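4.2 Towel folding outside the test cell

Results from the bench trials in Section 4.1 suggest that folding a single square cloth is close to a solved task when the work surface is flat, matt and larger than the cloth. The Mudeo arm completed the fold in 376 of its bench attempts without help, and most of the remaining runs failed at the first grasp. Such conditions are rare in homes. In the household part of the study, carried out in 16 flats in Jalville, people were asked to fold laundry wherever they normally would. Few of them used a table. Beds, sofa arms, laps and chairs were all common, and the support was often smaller than the cloth laid out on it.

We therefore collected 184 folding episodes from the household sessions and labelled each one by support surface, grasp type and the number of layers held at the moment of contact. Labels were assigned by two annotators working apart. Where they disagreed, the episode was viewed again at half speed and a joint label was agreed.
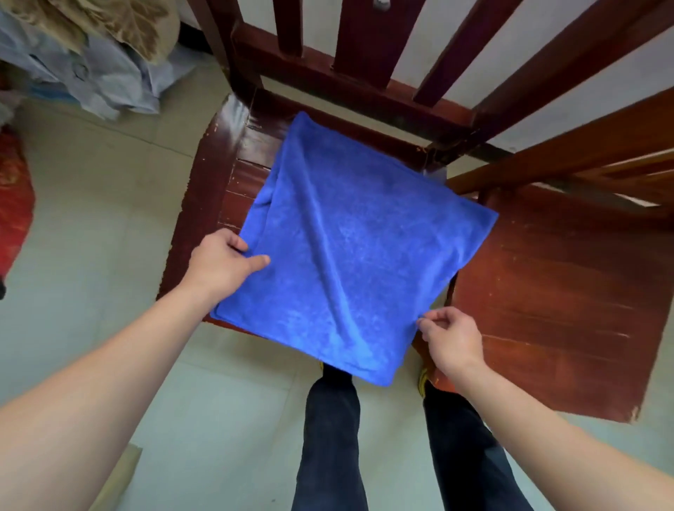 Figure 5. Folding a towel on a chair seat, household session.

The Nindier planner, which we used without changes to its cost terms, assumes that the whole cloth rests on one plane and that each grasp point can be reached from above. Both assumptions fail on a chair. In Figure 5 the lower edge of the towel hangs just past the front of the seat, so part of the cloth has no support, and the left hand holds the doubled side with the thumb on top and the fingers curled under the fold. A two-finger gripper coming straight down cannot copy this hold – it has to slide a finger between the cloth and the seat, and on worn wood a chipped edge can catch the weave. The right hand uses a simple pinch at the corner, and this is the only one of the two grasps that the planner can express.

Layer counting was the second source of error. The depth-based method of Tymoshchuk separates layers well on thin cotton but does poorly on plush cloth, where the pile hides the step between one layer and the next. Glossy supports made matters worse, as reflected light was at times read as a cloth edge. Lowering the edge threshold removed some of these false edges but also removed true ones, and we kept the default value in all reported runs.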